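4.2 Where the pens go

The literature on office tidiness has a good deal to say about filing cabinets and almost nothing about pens. This is a pity, as in our material it is the pens that move. A cabinet stays where the building put it. A pen is lent, carried into a kitchen, set down next to the kettle and, some weeks later, adopted by another household member who will swear to have bought it. Haberkorn (Section 2) called such things "drifters" and proposed that any study of clutter begin with them. We have followed her advice, with the results one might expect from following drifters.

Our diary sample comprises 617 entries in which a participant reported clearing a work surface at home. Participants were asked to write down what had been on the surface, where each thing went, and how they felt about it. The third question was a mistake. In 407 of the entries the surface in question was a kitchen counter or a table used for both meals and paperwork, and it is these entries that we discuss in this section. Desks proper are left for Section 5, where they behave no better.

Cleared surfaces have a character of their own in the diaries. Several participants described the bare counter as an achievement, one of them as "the only finished thing in the house." The pattern of the stone or its imitation is remarked on only when there is nothing on top of it, and a speckled gray is praised more often than any other finish, chiefly for what it hides. Waltraud Haberkorn, who read an early draft, noted in the margin that a counter which hides crumbs is a counter that keeps them. We have not been able to improve on this.

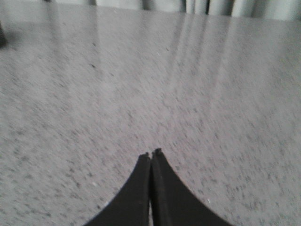
Figure 4. A speckled light gray countertop of the kind discussed in this section.

The bare state does not last. In the diaries the first object to come back is usually a container, and the usual container is a pen holder. Participants seem to regard it as exempt: a pen lying on the counter is clutter, while the same pen standing in a holder on the same counter is storage. Nothing has left the room, and the counter has, if anything, gained an object. Even so, entries that mention a holder are markedly more cheerful than those that do not, and we are inclined to take the cheerfulness seriously, having no holder of our own during the writing of this paper.

Mesh holders come up repeatedly. Their admirers like being able to see what is inside. Their critics dislike the same thing, and add that fine nibs find their way into the holes. 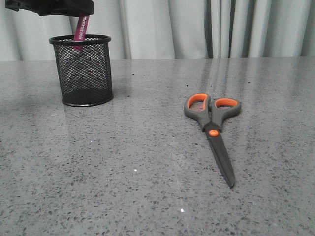

Figure 5. Black mesh pen holder on a gray speckled surface, with a slim pink object at its rim and scissors lying to the right.

Scissors are the awkward case. They are too wide at the handles to share a holder politely, too useful to put in a drawer, and too pointed to be left where small children pass. Our coding scheme allowed three outcomes for every item (contained, removed, left out), and scissors were coded "left out" so often that the second coder asked whether the category had been named after them. Where scissors did go into a holder, they went in blades down, and participants then complained that the pens had nowhere to stand. One household resolved the matter by buying a second holder for the scissors alone. Within a month, according to the diary, it was full of pens.

We do not offer a remedy. The storage guides we consulted recommend a fixed place for every object, a principle that our participants endorsed warmly and applied mainly to things belonging to other people. 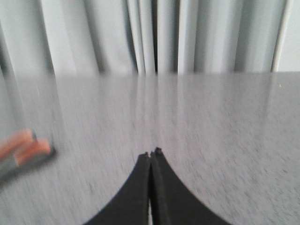 Does a pen holder reduce the number of loose pens on a counter?
In our diaries it reduced them for a short while after it was introduced. Later entries mention loose pens again, now lying beside the holder, and the participants concerned generally put this down to its being full.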